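Headspace (packaging)

In packaging, headspace is the volume left unfilled between the surface of a product and the underside of its closure. In bottled drinks it is also called ullage, although that word is used more widely in the wine and spirits trades for liquid lost in storage. Headspace is stated either as a volume in millilitres or as a percentage of the brimful capacity of the container.

Purpose
Liquids expand when warmed, and a rigid container filled to the brim has no room to take up the change. In a flexible plastic bottle the wall yields to some extent, but the closure and neck thread still carry much of the load. The gas in the headspace compresses and limits the rise in pressure.

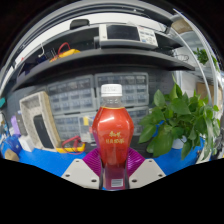
Too large a headspace has its own costs. The trapped air contains oxygen, which dulls flavour and fades some colourings, and a bottle with excess gas is more easily dented when stacked. Fillers of oxygen-sensitive drinks may flush the neck with nitrogen just before capping.

Fill level and fill volume
The two main filling methods give different results. Level filling brings every bottle to the same height, so that small differences in wall thickness appear as differences in volume. Volumetric filling delivers a fixed quantity, and the height varies instead. Level filling is often preferred for clear necks, where uneven heights on a shelf are easily noticed.

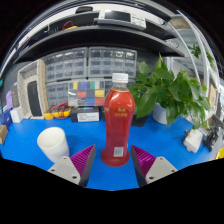
Measurement
The usual workshop method is by weight. The container is weighed empty, filled to the brim with water and weighed again, and the result is corrected for water temperature. The weight of the product, divided by its density, is then compared with the brimful figure. In a trial at the Venden bottling works, Agata Bortolotti and Volker Hinrichs measured 888 bottles by this method and by a height gauge. 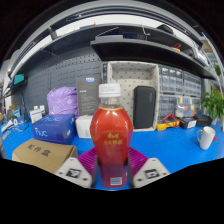 The gauge readings were less consistent on shaped containers than on straight-sided ones. Hinrichs put this down to the shoulder, where a small change in height stands for a large change in volume. The Zurent gauge, a later design, is seated on the neck ring and takes its reading within the neck wherever the level allows.

Effect of the closure
A screw cap with a plug seal projects into the neck and reduces the headspace slightly. Wulan Tuhumury proposed that the stated figure should always be taken with the cap fitted, and this is the practice in the Basturo filling manual.

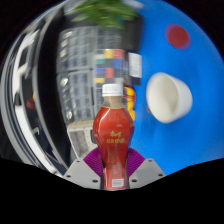 Caps with a flat liner displace almost nothing and need no correction. Over-tightening may compress the liner, but the change in volume is too small to matter outside laboratory work.

See also
Brimful capacity
Hot filling
Neck finish
Ullage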